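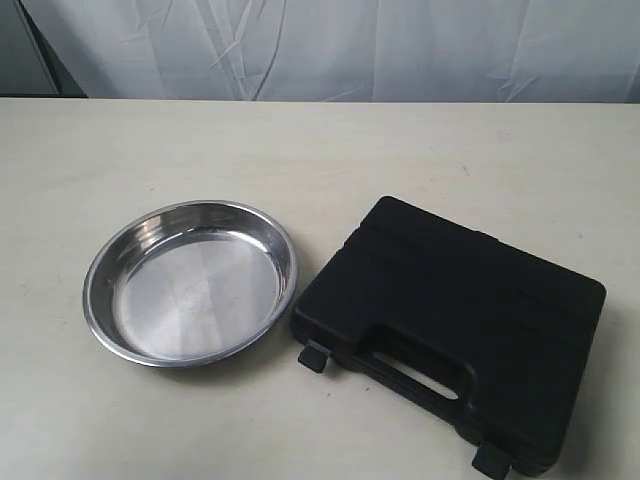 Fiction > Short Reads > Music

Home Stories Authors Submit Previous Next

Line Check

The hum was at 120 hertz, which ruled out the guitars. Mehrangiz Tabrizi muted the channels one at a time and it stayed where it was. She wrote the time in the log and unmuted them in the same order.

Udenent were due on at nine. They were a three piece from Zatholm with one single out and a bass player who had learned the set in June. The hall held 2,000. The promoter had sold 154 tickets, and he mentioned this twice while she was under the desk with a flashlight.

"Will they hear it?" he asked.

"With a full room, no. With this one, yes."

She swapped the multicore tail. No change. She lifted the ground on the keyboard DI and the hum dropped by 20 decibels, then came back when the singer, Alemneh, plugged his laptop charger into the strip behind the drum riser.

"Is that on the stage supply?" she said over the talkback.

"It's on the one by the curtain."

The one by the curtain was on the house circuit, along with the bar fridges. She ran an extension from the stage side, taped it flat, and moved the charger across. The meter on channel eleven fell to nothing. She waited a full minute before she believed it.

Alemneh stood at the microphone and looked at the seats.

"Can I do the slow one?" he said. "Just for level."

It wasn't on the sheet. The slow one had been written for Sutov, who had played bass until May and whose name was still on the stage plot – she had been told to leave it there. She brought up the vocal, took out a little at 250, and left the reverb off.

He sang two verses. The new bass player didn't come in, and the drummer kept his sticks in his lap. The peak was minus nine.

"Is that enough?" Alemneh asked.

"One more verse," she said, although she had set the gain in the first line.

She wrote it in the log as a line check, vocal, and opened the doors four minutes late.

Last updated: 19 January 2020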